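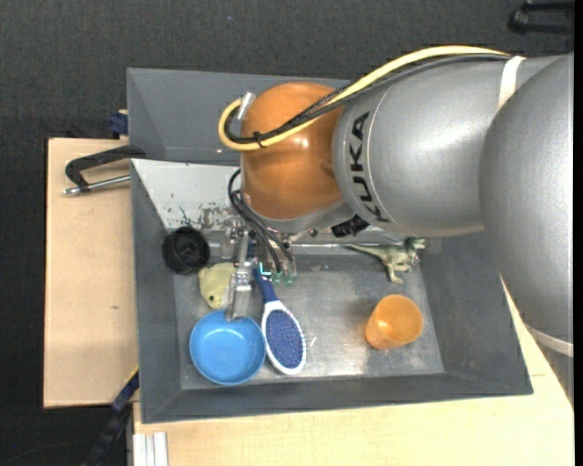 We passed 3,206 grasps in July, and I celebrated with a cinnamon bun eaten standing up, next to the emergency stop. I know that sounds like a lot of grasps! The plan for Idine (our name for the model, and no, I didn't get a vote) calls for 3,946 before we train again, so I have plenty of mornings left in the Tarnstead workshop with my thermos and my folding chair.

What I've come to love is choosing the objects. A hairbrush is a wonderful teacher – all handle at one end and all bristles at the other – and a bowl only really offers you its rim. Soft toys squash, cups roll, and a dinosaur has a tail that seems to tempt the model every single time, bless it. I shuffle everything by hand between rounds, and I try hard to be messy, because my idea of random turns out suspiciously tidy once you look back over 200 of my layouts.

The misses get saved too, with the same care as the good ones. I used to feel a bit sorry for them, and now I label them first, while the coffee is still hot. Next month I'm bringing in a box of kitchen odds and ends from home, starting with the garlic press.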